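Breakfast table news: the toaster question

The kitchen on the second floor at Motulska has been without a working toaster for most of October. The old four-slice one had been tripping the fuse for some weeks, taking the kettle and the radio with it, and it was finally put out with the electrical scrap. Several of you asked what was going to replace it and when. The replacement is in, and the notes below cover where it lives, how to look after it and what was spent.

The house fund stood at 2,000 crowns for small kitchen items at the start of the autumn. The toaster came to 799, bought at Tarkitz, and a new bread board came out of the same money. What remains will go towards descaling the kettles and a set of tea towels, as agreed at the last house meeting. The receipt is in the blue folder by the post boxes, along with the guarantee card. Please leave both there.

We went for two slots this time. The four-slice model took up most of the worktop beside the sink, and on weekday mornings it was usually used for one or two slices anyway. Bernd Dreßler from the first floor looked at what was in the shops and preferred a plain one with long, straight slots and a metal body. The plastic casing on the last one had gone yellow and cracked near the lever.
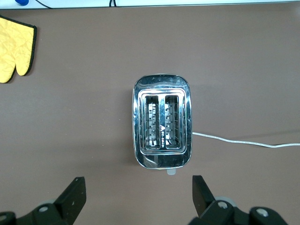 The new two-slot toaster, seen from above.

The polished top shows every fingerprint and smear. A dry cloth is enough for everyday marks. For anything that has baked on, use a cloth wrung out in warm water with a drop of washing-up liquid, then dry it off. Please do not use the green scouring pads or the cream cleaner kept under the sink, as both will scratch the finish. Unplug the toaster first and let it cool down before you start.

Crumbs were the main trouble with the old one. When it was opened up there was a thick layer of them at the bottom, along with raisins, a good deal of melted cheese and the corner of a paper bag. Crumb cleaning has been added to the kitchen rota and will be done by whichever flat has the bins that week. Take the plug out, wait until the metal is cold, and clear the crumbs over the large bin in the corner. Shaking them into the sink blocks the trap, and we paid for that to be cleared once already this year.

If a slice gets stuck, switch off at the wall and pull the plug before doing anything else. There are thin wires and plates inside the slots, and they bend easily. No knives or forks, please. Wooden tongs are hanging on the hook next to the oven gloves and they will lift out most things once the toaster is cold.

A few points about what goes in it. Ordinary sliced bread is fine, and so are crumpets and halved rolls provided they drop in without being pushed. Anything with butter, cheese or icing on it should go under the grill. The same applies to the fruit loaf from Cele, which several people are fond of but which leaves sugar on everything it touches. Slices from the big round loaves need cutting in half first. If you have to force it down, it will not come up again.

The toaster should stay on the table and not be moved back to the worktop by the sink. Keep the cord clear of the hob and do not run it across the gap by the door, where people walk through with pans. When you have finished, unplug it. The extension lead on that side should not be used for the toaster and a kettle together. Use the wall socket for the toaster and leave the kettle where it is.

Bernd has also been through the bread bin. He found 7 open bags, most of them with only the crusts left and two of them well past eating. Please write your flat number on the bag when you open it. Unmarked bread will be thrown away on cleaning day. The freezer drawer marked BREAD is free for anyone to use, and sliced bread can be toasted from frozen if you give it a little longer.

The butter dishes have been washed and put on the middle shelf of the fridge. One lid is still missing. If it has found its way to your flat, bring it back when you next come down. The jam shelf has been wiped and the two jars with no labels have gone.

For those who asked about the sandwich press, it has not been replaced. The cheapest one Bernd found that looked as if it would last would have used up what is left of the fund. It can be raised again at the next house meeting if there is enough interest, and there is a sheet on the noticeboard for names.

The old bread knife has been sharpened and is back in the block. The sharpening cost 70 crowns and was paid from the tea money. It is a good deal sharper than it was, so take care when washing it, and do not leave it lying in the bowl.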